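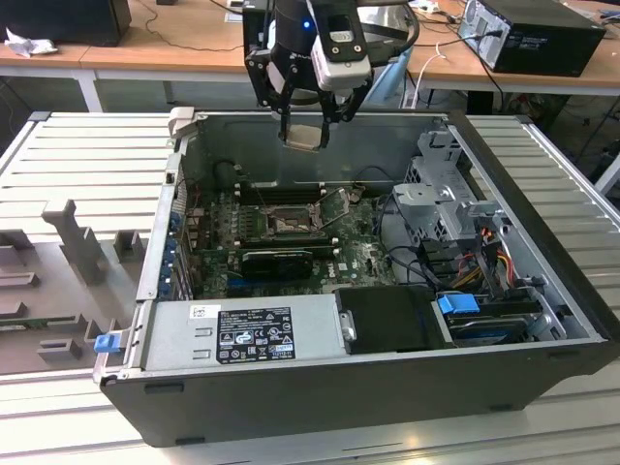 Demokratie nach Feierabend

In Grunport tagt der Bürgerrat bis zu 12 Mal im Jahr, der Kaffee ist dünn. »Wer bleibt, meint es ernst«, sagt die Sprecherin.

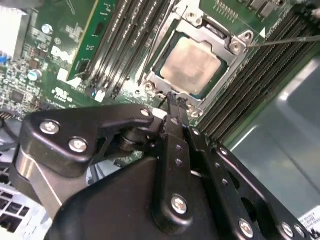
Grüne Dell-Platine mit Greifer.

Im Februar ging es 3 Stunden um eine Parkbank. »Danach wussten wir alles über Lehnen.«
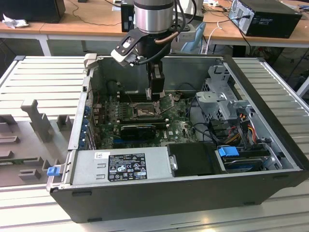

Und die Parteien? »Die kommen vor der Wahl und loben uns.« Sie rührt um. »Danach loben sie uns schriftlich.« Aufhören will sie trotzdem nicht.
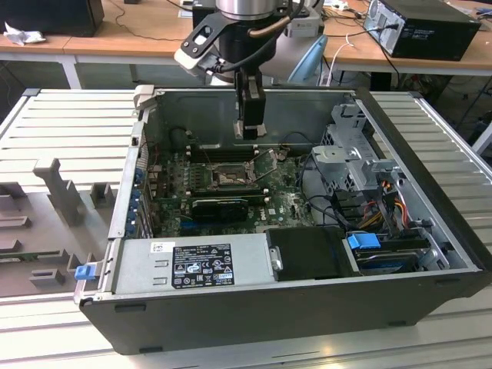 Offener Rechner, CPU-Sockel leer.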